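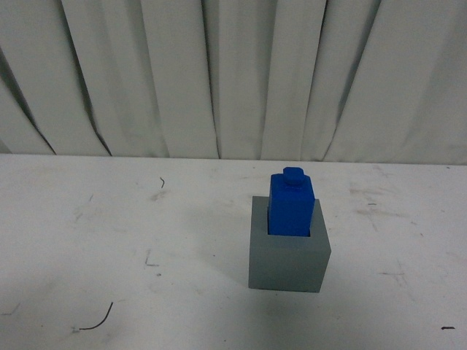 Murenia Insertion Bench Kit

Every catalog will sell you a peg and a socket as if the robot were the hard part to pay for. Before you put a number in next year's plan, read what the kit covers and what it leaves to you.

The kit price is 2,668 per bench. For that you get the block, the socket, one set of fingers and a setup sheet. You don't get the arm, the table, the lighting or anyone's time. We have seen quotes from other sellers that fold in "integration" as a single line, and we'd ask what is in that line before signing it.

Clearance is where most of the arguing happens. A loose socket makes a nice demo and tells you very little about your own parts. 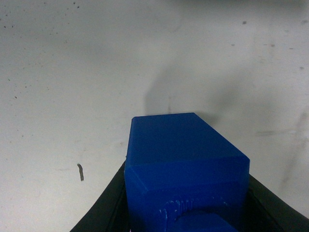

If your parts are printed, expect the surface to vary from batch to batch, and don't let a vendor run the acceptance test only on pieces they brought along. Hand them 11 of yours, picked by you, and have them leave the program alone between pieces. Some will say this is unfair. It is also what your second shift will do to the machine.

Fingers are a consumable. Put them in the budget as one. Our spare pair ships in 17 working days, so order 2 pairs up front if a stopped bench would hurt.
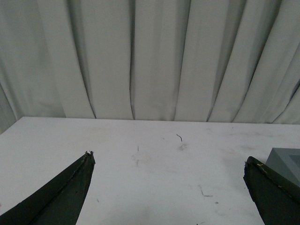

Words: Lovisa Amundsen
Bench notes: Tormod Åberg

Look closely at fingertips before buying any used cell. Chipped tips can change how a part sits in the grip, and a seller's cycle time figure won't mention it. Ask when the fingers were last replaced and get the answer in writing.

We don't publish a payback period for this kit. We've read plenty of them and haven't found one that counted the hours spent on fixtures. Run your own, with your own wages, and leave the "soft savings" row blank until somebody can defend it.

Returns are accepted on unopened kits only. Finger sets can't be returned.

Contact Murenia sales | © Murenia | Back to top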